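Stulon Platform Ticket Validator

Supplied by Ditent for metro, tram and light rail stations

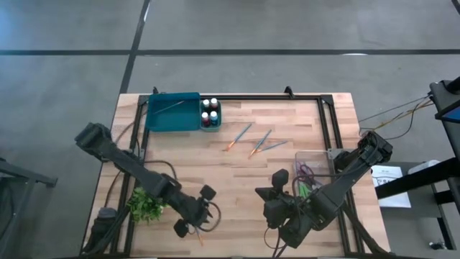 The Stulon is a free-standing ticket validator for use at station entrances and on open platforms. It reads contactless bank cards, travel cards and printed barcodes, and may be fitted at new stations or in place of older units at existing ones. Each validator stores up to 2,000 journeys when the network link is lost and sends them on once the link is restored.

The standard unit stands 1,169 mm high and weighs 47 kg without its base plate. The reader face is tilted so that it can be used by standing passengers and by wheelchair users. Spoken prompts and a raised arrow are included on every unit – no extra order code is needed.

The Stulon has been in service on the Valtolley line since the opening of its northern extension, where 81 units are installed. Operators wishing to see the validator in daily use may arrange a visit through our rail team.

Power is taken from the station supply. Cables enter through the base, and a side entry kit is available for platforms where the surface cannot be opened. Installation must be carried out by staff approved by the operator. Fare tables are loaded from the control room and may be set to take effect at a chosen time, such as the start of service at 05:00.

The validator is delivered in dark grey. Other colours can be supplied to match station signs, but these add to the delivery time. Orders for the winter timetable should reach us before the end of October.

Spare reader heads, screens and door locks are held in stock. Worn reader heads may be returned to Ditent for repair under the service agreement.

Sales enquiries: Aurelia Căpraru. Technical support and spare parts: Marius Sandu.

Contact us | Terms of supply | © Ditent. All rights reserved. | Back to top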